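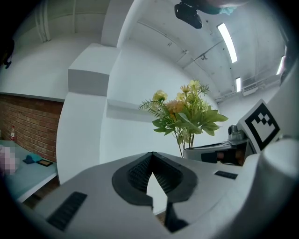
7 min read

Faux stems in clear glass: notes on building, placing and cleaning

The January column covered shelf liners and drew a fair number of replies, most of them on other subjects. The subject raised most often was artificial flowers: which ones hold up, how to keep them standing in a clear vase, and how to get the dust off. This item takes those in order, with a note on wall color at the end.

The arrangement at the top is a small one of the type discussed below. It has pale yellow and orange blooms, broad green leaves, some feathery fern-like fronds and a clear vase with the thin stems gathered into a narrow bundle. There are four distinct blooms, and foliage does the rest of the work. A white background suits it well, for reasons given in the last section.

Stem construction

Most artificial stems sold for home use have a wire core in a plastic sleeve. The wire gauge decides how the stem behaves. A thin wire bends easily and will not return to its position after a knock. A heavy wire holds its position but needs pliers to shape, and it will crack a cheap sleeve if bent too sharply. For a vase that is going to be handled or moved, the heavier wire is the better purchase.

Check the joint where the bloom meets the stem before buying. On the cheaper product the head is pushed onto a peg and comes off with a light pull. This is not always a defect. Removable heads are easier to wash and can be moved between stems, which is useful when a bunch arrives with all of its flowers at one height. If the head is loose enough to fall off under its own weight, a small drop of clear craft glue on the peg will fix it, but the head is then permanent.

Petals are usually polyester fabric, molded plastic or a coated foam. Fabric looks best at a distance of more than an arm's length and frays at the cut edge. Molded plastic does not fray and can be washed hard, but it has a shine under direct light. Coated foam feels closest to a real petal and marks permanently if pinched. We do not recommend foam for any spot where people will reach past it.

Martti Miettinen, who maintains the bench notes for this newsletter, has kept a bunch of Vomex fabric stems on a north-facing sill and a second bunch of the same stems in a south-facing window. The south bunch lost most of its orange in a single summer. The yellows faded less visibly, as there was less color to lose. The greens shifted toward blue. He has since moved both bunches to an interior shelf.

Keeping the bundle together

A clear vase hides nothing. With an opaque pot, the lower half of the arrangement can be a block of foam and a twist of tape, and no one will see it. With clear glass or clear plastic, the stems are part of the display down to the base.

The method we use is as follows.

Lay the tallest leaf or frond flat on the table. Add the remaining foliage on top of it, turning each piece slightly so that the leaves fan out and do not stack. Put the blooms on last. Hold the bundle at the point where it will pass through the neck of the vase and adjust heights by sliding the stems up or down. Do not cut anything at this stage.

When the heights are right, bind the bundle at the neck point with paper-covered floral wire in green. Two turns are enough. Bind again a hand's width lower. The second binding stops the stems from splaying against the glass, and it is the step that people most often leave out. A narrow bundle that drops cleanly to the base looks deliberate. Splayed stems in a clear vase look like a handful of wire.

Now cut the ends level with side cutters. Household scissors will be damaged by the core. Wear eye protection when cutting, as the offcuts travel.

Readers have asked about clear rubber bands. They work for a few months and then go yellow and sticky. Transparent tape collects dust along its edges. Clear cable ties are acceptable if the tail is trimmed flush and the head is turned to the back.

Weight and stability

An artificial arrangement in a light vase is top-heavy. Fresh flowers bring their own ballast in the form of water, and faux stems bring none. A tall narrow vase with a broad spread of leaves on one side can be tipped by a draft from an open door.

There are three common fixes. Glass beads or clear pebbles in the base add weight and grip the stem ends; wash and dry them fully first, or they will leave a mineral film on the inside of the vase. A thin pad of museum putty under the base holds the vase to the shelf and peels off most sealed surfaces, though it should be tested on painted wood. Clear-setting resin, sold as artificial water, locks everything in place and cannot be undone. We tested the Flokex version of the last of these. It set clear, with a few small bubbles along the stems, and it made the vase useless for any other purpose.

For a small arrangement, 200 grams of glass beads has been sufficient in every vase we have tried. A larger one needs testing. Push the vase lightly at the rim with one finger. If it rocks and settles, the weight is adequate. If it continues past the rocking point, add more.

Large leaves deserve attention here. A single broad leaf reaching well out past the cluster shifts the center of gravity further than its weight suggests, and it is also the part that sleeves and bags catch on. Turn it toward the wall or along the shelf, and keep it out of the walkway.

Proportion of leaf to flower

Ville Mustonen ran the numbers on the reader arrangements sent in over the last two years, working from the order slips that came with them. The ones he rated highest had more foliage pieces than blooms. His rating is a matter of taste and he says so, but the rest of us agreed with most of it.

Packaged bunches go the other way. They are sold on bloom count, and the leaves are filler, often one repeated shape. Replacing half of the supplied leaves with two different types makes a large improvement for little money. One type should be broad and one should be fine. Fern forms are the usual choice for the fine one. A serrated edge on the broad one helps, since smooth plastic leaves show their mold lines.

Keep the bloom colors close. Pale yellow next to orange or tan works without much planning. If a third color is wanted, take it from the center of one of the blooms already in use.

Cleaning

Dust is the main reason these arrangements are thrown out. It settles first on the upper side of the broad leaves and in the fine divisions of the fronds.

For routine care, use a soft dry paintbrush once every two weeks, working from the top down. A hair dryer on its cool setting will clear the fronds. Do not use the warm setting on fabric petals, as the glue at the base softens.

For a full wash, remove the bundle from the vase and take off any heads that come off. Fill a basin with lukewarm water and a very small amount of dish soap. Dip the foliage and move it gently. Rinse in clean water and hang it upside down to dry. Test one fabric petal for dye loss before washing the others. Exposed wire at the cut ends will rust if left damp, so dry the ends with a cloth and seal them with clear nail polish.

The vase should be washed at the same time. Fingerprints and film on clear glass are more visible than dust on leaves. A bottle brush and white vinegar will remove most deposits. Polish the outside with a lint-free cloth and handle it by the base afterward.

Spray cleaners sold for artificial plants leave a residue that attracts more dust. We tried Grasgate spray on half of one bunch and left the other half untreated. After 80 days the treated half was the dirtier of the two.

Background

Pale blooms against a white wall lose their outlines, and the foliage has to supply the contrast. That is a further argument for a generous ring of green behind and between the flowers. Against a dark wall the reverse applies - the blooms carry and the leaves disappear.

White paint also throws light back onto the rear of the arrangement, so the back should be finished to the same standard as the front. Check for bare wire, price labels and mold lines on that side.

Stock note: the paper-covered wire referred to above is listed by Savolainen as item 2479, in green only. The brown version has been discontinued.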